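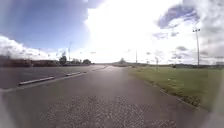 Patching the rough end of an asphalt path

Last updated: March

Quick one, I get asked this a lot. You've got a path that's mostly fine, then one stretch where the top has worn off and the stones show. Bike tires hate it. You can fix a small area in a morning with bagged cold patch. Anything bigger than a parking space, call a paving crew.

And check who owns it first. If it's a town path or next to a public road, report it and leave it alone. This is for your own path or drive, or one you've been given the OK to work on.

What you need

Cold patch, the bagged kind. I used 4 bags of Visberg, came to 87 dollars with the tack coat.
Stiff push broom
Flat shovel
Hand tamper, the heavy one
Tack coat and an old brush
Chalk, a straight board
Gloves, boots you don't love

Pick a dry day. Mild is best, cold patch goes stiff when it's chilly and you'll fight every shovelful. If the bags have been in a cold garage bring them inside overnight.

Sweep first. Then sweep again. Loose grit is what kills these repairs, the new stuff sticks to the grit and the grit sticks to nothing. Get right into the edges. Weeds in the cracks come out by the root.

Mark it. Chalk a box a few inches past the worst of it, into solid surface. Straight sides. Chip out anything inside the box that moves when you kick it. You want a bit of depth, a thin smear over the top will peel by summer.

If the box runs up to the curb, clean the curb face too. If it runs up to grass, cut the turf back with the shovel so you have a firm edge to pack against. Save the turf strips, keep them damp, they go back after.

Brush on the tack coat. Thin. Let it go sticky, mine took 30 minutes, but read your can. Don't walk in it. (I did. It's on the porch now.)

Shovel in the patch, start at the edges and work to the middle. Leave it a little proud, it packs down more then you think. Lay the board across to check.

Tamp. Keep going until the tamper bounces and stops leaving marks. Higinio Ibarra showed me to dip the tamper in a bucket of water now and then so it doesn't pick up, works great.

Deep hole? Do it in two layers, tamp each one.

Dust the top with dry sand, keeps it off shoes. Feet are fine the same day. Bikes I'd wait till the next. Cars, follow the bag.

Check it after the frist hard rain. If water sits on it, add a little more patch on the low side and tamp again.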